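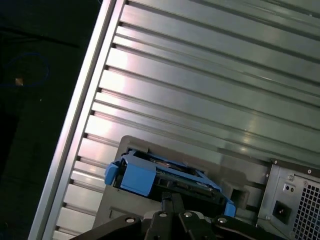 Garage break-ins: what to write down, what to keep, what to bring to court

Updated February 11, 2026

Quick one this week, three people wrote in asking the same thing. Somebody got into the garage, tools gone, police came, now there's a court date. What do you need?

Before anything happens

Write down serial numbers. Tonight. Table saw, compressor, bikes, chest freezer if you have one out there. Serial plate is usually on the back or underneath, bring a flashlight and a rag.

Engrave the stuff that has no serial. Hand planes, good chisels, socket sets. Initials plus something only you would pick. Not your Social Security number, people used to do that, don't.

Receipts fade. The shiny thermal kind goes blank in a hot garage by September. Copy them, put the copies in the house.
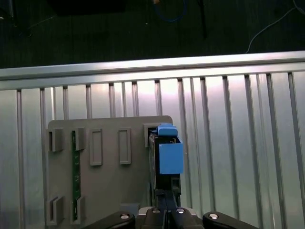 One list on paper, one in your email. Paper one goes in the kitchen drawer with the warranties. I use a plain notebook, 2 pages per year, old pages stay in.

The morning after

Don't sweep. Don't fix the door yet. Call the non-emergency line if nobody is in the building, 911 if you think somebody might be.

Leave the pry marks alone til the officer has seen them. If you have to close up for the night, screw a board across on the inside and keep your hands off the damaged side.

Found something that isn't yours? A glove, a screwdriver? Leave it where it is and point it out.

Get the report number and the officer's name. Write both on the inside cover of the notebook. You'll be asked for that number about 25 times.

Agustina Acuña wrote that she gave her list over the phone and forgot the router table and a whole drawer of bits. You can add to a report later, she did, took one call. Do it the same week if you can.

Values

Put what you paid and when you paid it. Don't round up. If your list says 3,000 for a saw and the receipt says less, the defense lawyer will be happy to read both out loud.
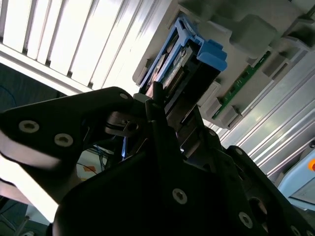
Same goes for dates. "Last spring sometime" is fine if thats what you know. Say it that way.

If you get a subpoena

Read the whole thing, both sides. Call the number on it a day ahead, hearings get moved a lot. Patricio Escobar drove 37 miles for one that had been continued the afternoon before.

Bring the originals and a set of copies in a flat folder. Pocketknife and tape measure stay home, you'll go through a metal detector and they may not hold them for you. Check your jacket too.

Answer what was asked, then stop. If you don't remember, say so.

Getting things back

Recovered tools can sit in the property room until the case is done. Ask the victim advocate in the prosecutors office if photos can stand in so you get yours sooner. Bring ID and your serial list to pick up.

Wipe everything down with light oil when it comes home. Check cords before you plug in.

Next time: padlocks and hasps, carriage bolts vs. wood screws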